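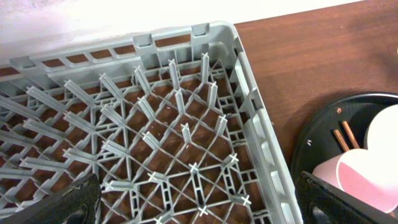

Slide 1. Rinse temperature in commercial warewashing. Elikem Quansah, Pimholm.

Slide 2. Scope: hood machines only, 13 sites, May readings. Undercounter units are in the Cerkodbridge talk, so skip questions on those.

Slide 3. Mean drop between boiler and rack level was larger than expected. Point to the Frimpong curve. Pause here.

Slide 4. Cause: scale in the rinse arms. 54 arms inspected out of 179. Say clearly that the sample was not random.

Slide 5. Probe placement. Fix at plate height, centre of rack, and log the full cycle. If short of time, go to slide 7.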